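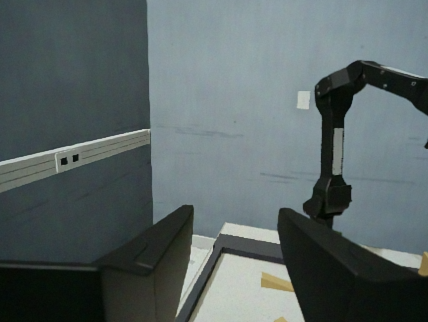
Re: [menswear-talk] Hem width on wide-leg trousers, and the Brunville spring line

5 min read
4 comments | 38 shares

From: Amrit Pelletier
Date: January 4, 2022
To: menswear-talk list

Answering the questions in Beaulieu's message one at a time, with the original quoted so people who joined over the holidays can follow.

> Hello all,
>
> I have been wearing slim trousers for ten years and would like to stop. I tried on a pair from the Brunville spring line and a pair from Irkurex, and I looked like I was standing in two laundry bags. The sales clerk said that was the look. I am five foot seven and not thin.
>
> Is there a width that reads as current without being a costume? Also, do I have to replace all my shoes? I own one pair of brown derbies, one pair of white sneakers and some boots with a thin sole. And what do I do about jackets? Mine are all short and close fitting and they look wrong with anything loose.
>
> I would like to spend less than the Brunville people want me to spend.
>
> Beaulieu

> Is there a width that reads as current without being a costume?

Yes. Measure across the hem with the trouser lying flat. Your slim pairs are probably close to seven inches. The Brunville pair you tried is eleven, and the Irkurex is wider than that. On someone five foot seven, eleven inches covers the whole shoe and the eye has nowhere to stop. Try eight and a half first. If that feels normal after a month, go to nine. I am five foot eight and have stayed at nine for two years.

The rise matters more than the hem. A wide leg on a low waist is what gives you the laundry bag. The fabric hangs from the hip, bunches at the seat and collects over the shoe. Get something that sits at or just below the navel and the same width will fall in a straight line. You will feel overdressed at the waist for a few days. It goes away.

One more thing on fit: pleats. A single pleat is fine on a bigger build and gives you room when you sit down. If the pleats stand open when you are on your feet, the trousers are too small in the hip, whatever the tag says. Try the next size up and have the waist taken in. A tailor near me does that in a couple of days.

> Also, do I have to replace all my shoes?

No. Keep the derbies. A round toe with some weight to it is what you want under a wider hem. The white sneakers depend on the shape. If they are the flat, narrow kind, they will disappear and your feet will look small. If they have any bulk they will work.

The thin-soled boots are the ones I would leave in the closet. They were made to go with a narrow leg, and the shaft will catch on the inside of a wider one when you walk. You can wear them with jeans.

Length is the other half of this. Have the trousers hemmed while wearing the shoes you plan to use most. For eight and a half inches I like the hem just touching the top of the shoe, with no fold. Past nine inches you can let it sit a bit lower. Do not cuff them the first time. You can always add a cuff later if the tailor leaves enough fabric, so ask for that.

> And what do I do about jackets?

This is the expensive part, and I would put it off. A short, tight jacket over full trousers makes a person look like two people. Until you want to buy one, wear knitwear. A plain crewneck that ends at the belt is enough for most offices now. A chore coat works too, if it is cut square and stops mid-seat.

When you do buy a jacket, look at the length first. The back should cover the seat, or nearly. The shoulder should end where yours ends, and the body can have some room. You do not need the enormous shoulder that was all over the Brunville show in May. I thought three of those jackets were good, and all three were the plain ones that came out early and did not get photographed much. The long gray one with patch pockets I would wear tomorrow. The cropped one with the strap across the chest I do not understand, and I have watched the video more than once.

> I would like to spend less than the Brunville people want me to spend.

The Brunville wool trouser is $251. The fabric is good and the waistband is well made, but it is the same fabric they used two seasons ago, when the hem was narrower. The older ones come up secondhand and can be let out slightly at the side seams. I paid $50 for mine, plus the tailoring.

Gikex makes a cotton twill pair with a high rise and a nine-inch hem. They wrinkle behind the knee and the color fades at the seams, so buy the darker one. I would start there and find out whether you like the shape before you pay for wool.

I would skip Irkurex. Their coat at $791 is handsome, but the trousers are unlined and scratchy, and the size labels do not agree with the chart. I ordered two pairs in the same size and the waists were an inch and a half apart. I sent both back. Returns took three weeks. Other people here have had better luck with their shirts, and I have no opinion on those.

A few people wrote to me off list after the last thread to say that wide trousers will be over in a year and it is foolish to change now. Maybe so. But the range I am describing, eight and a half to nine inches, was an ordinary trouser for most of the last century. It looked fine in old office photographs and it looks fine on my uncle, who never stopped wearing it. If the runways go back to skinny, you will still have a pair of pants you can sit down in.

If you do buy the Gikex pair, wash them once before you have them hemmed. Mine lost half an inch in length. Cold water, hang dry.

I can post the measurements of the Brunville trousers from both seasons if anyone wants them. I have waist, rise, thigh, knee and hem for my own size only. If someone who wears a larger size can measure theirs the same way, I will put the two sets in one message so they are easier to find in the archive.

Amrit Pelletier

--
To reply to everyone, use the list address. Please trim quoted text.

Contact the list owner | Archive | Back to top
© 2022 menswear-talk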